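About Tandham

Tandham is a textile care and repair company. We clean, re-proof and mend outerwear, sleeping bags and padded bedding for private customers, outdoor schools and rental fleets. The company was founded by Umut Tokgöz, a textile engineer, and operates from a single plant with 10 employees.

What we process

Our work falls into two streams. The first is insulated goods: down and synthetic jackets, vests, bibs, quilts and sleeping bags. The second is coated and laminated shells, including rainwear and ski pants. We do not accept leather, fur, waxed cotton or electrically heated garments.

Each item is logged on arrival and given a heat-sealed tag with an order number. The tag stays on through all stages and is removed at packing. Intake staff record the fiber content from the care label, the closure type, the condition of seams and any existing damage. If the care label is missing, the item is treated as delicate until the shell fabric has been identified.

Cleaning method

Insulated items are washed in front-loading machines at low spin speed. A center agitator can pull on baffle seams and move the fill to one end of the channel, so we do not use machines of that type. Detergent is dosed by dry weight. Two rinse cycles are standard, and a third is run if the rinse water still foams.

Drying takes longer than washing. Down items are tumbled at low heat in stages and rested between stages so that moisture in the core of the fill can move outward. Synthetic fill is dried in one stage at a lower load. An item is released when its weight has returned to the intake value, less any soil removed. Remaining clumps are opened by hand.

Hooded jackets are checked flat, with the zipper closed and the sleeves extended. 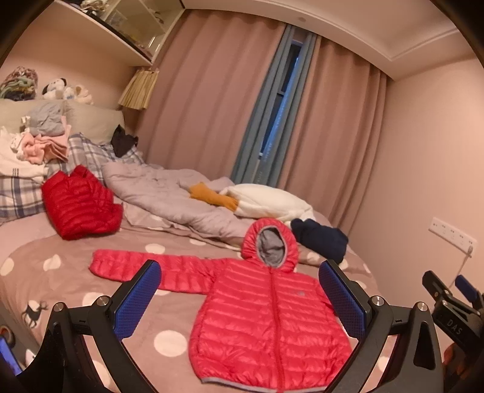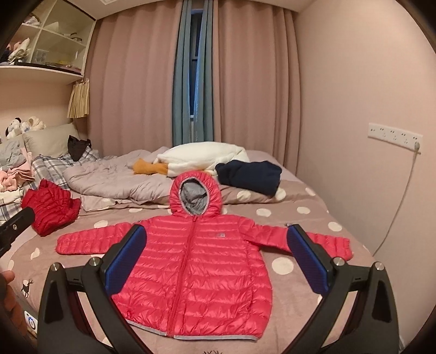

Red quilted jacket with hood, laid flat with the front side up.

Repair

The repair bench handles zippers, cuffs, hems, snaps, drawcords and torn panels. Sliders are replaced before a full zipper is considered, as worn sliders account for most closure faults we see. Full zipper replacement is quoted separately. Small holes in a shell are closed with a bonded patch on the inside where the lining can be opened, and with a sewn patch where it cannot. Thread is polyester in all cases.

Baffle repairs are made with the original stitch spacing. Needle size is kept as small as the shell will allow, which limits fill loss along the seam.

Records and software

Orders are tracked in Wolero, our in-house job system. Customers receive the intake notes, the wash program used and the repair record with each finished item. Records are kept for 8 years. Fleet customers can request a summary by item number.

Capacity and sites

In May 2018 we moved to our present building on Talebi Road. The plant has a daily capacity of 70 insulated items. We currently hold service agreements with 109 rental shops and outdoor schools. Collection and return for these customers is handled by Zorus, our freight contractor.

Private customers may ship items to the plant or bring them to the front counter. Items should be dry when sent, with pockets emptied and removable trim packed separately.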